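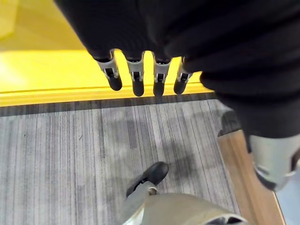

Four fingertips with black ends, pointing down at the floor.

Floor tips, mostly kitchen

Print this page | E-mail this page

Sticky patch by the stove – warm water, drop of dish soap, wring the mop out hard. Too much soap leaves a film and you'll be mopping it agian tomorow. Rinse once with plain water.

Scuffs: pencil eraser first. Then a little baking soda on a damp rag, go light.

Candle wax. Bag of ice on it, wait, lift with an old plastic card. Don't scrape with a knife, I have the gouge to prove it.

Grout – old toothbrush, baking soda paste, 13 minutes, scrub, wipe. Kneel on a folded towel.

Felt pads under chair legs, check them every March. Grit gets stuck in the felt and scratches worse than bare legs.

Squeaky board: talcum powder in the gap, walk on it. Tuấn Lò wrote in from Skasbridge to say cornstarch works too. Haven't tried.

Mop heads go in the wash, no softener. Hang up to dry, never leave in the bucket.

Print | E-mail

Contact | © 2025 Lò Household Pages | Back to top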